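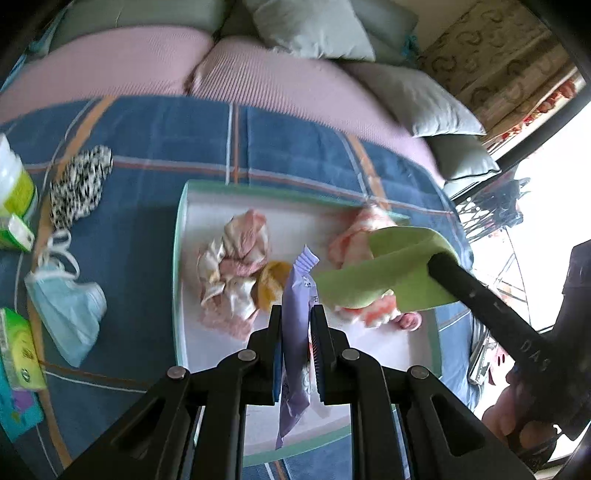 Werkbuch Ondness, Kleinteile und Aufbewahrung
Eintrag 02/08/2025

Thema: Deckel als Sortierschale für Kleinkram aus Bad und Schlafzimmer.

Ausgangslage: Der Einsatz Barnari (acht Fächer, Stege fest) ist für weiche Teile ungeeignet. Haargummis und Masken rutschen über die Stege, Tuben liegen quer. Daher Versuch ohne Einteilung, flacher Deckel, Rand mintgrün, Boden weiß. Ablage auf dem Bett, Tagesdecke glattgezogen. Tisch wäre besser, die Decke gibt unter Last nach und der Deckel steht dann leicht schief.

Vorgehen:
Textilien zuerst greifen, weil sie sich sonst mit allem anderen verhaken. Danach Packungen und Tuben, zuletzt kleine runde Teile. Maskenschlaufen vorher einschlagen.
Innenhöhe des Deckels laut Karte 55 mm. Reicht für Taschentuchpackungen flach, für stehende Flaschen zu wenig Halt. Flaschen bleiben draußen.
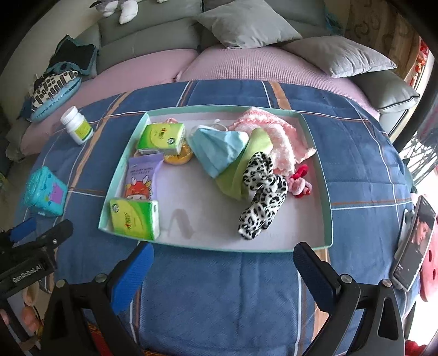
Abb. 2: Deckel mit gemischtem Inhalt, u. a. Taschentücher, Babycreme, Maske, Scrunchie. Flasche und türkises Etui daneben.

Beobachtungen:
Zwei gleiche Taschentuchpackungen im selben Deckel sind unnötig. Eine offen halten, die andere in den Vorrat (Kiste Flovus).
Maske nicht mit Haarschmuck zusammen lagern. Eigener Beutel, verschließbar.
Gestricktes und Spitzenartiges nach oben legen. Kanten von Spangen ziehen Fäden.
Creme mit dem Verschluss zum Rand, Etikett nach oben. Verfallsdatum beim Einräumen prüfen, nicht erst beim Suchen.
Auf dem weißen Boden unterhalb der Maske ein schwacher grauer Fleck, bogenförmig. Herkunft unklar. Erst feucht wischen, dann ggf. mit Alkohol. Ergebnis nachtragen.

Bewertung: Als Zwischenablage brauchbar, als Dauerlösung nicht. Ohne Trennung liegt Flaches immer unter Weichem. Vorschlag: ein loser Steg aus dem Restmaterial Ren, Textil auf der einen Seite, Hartes auf der anderen. Länge am Deckel abnehmen, nicht aus der Zeichnung.

Offen:
Steg zuschneiden, Kanten brechen
Beutel für Masken, 2 Stück
Fleck
Beschriftung Stirnseite, Schrift größer als bei Barnari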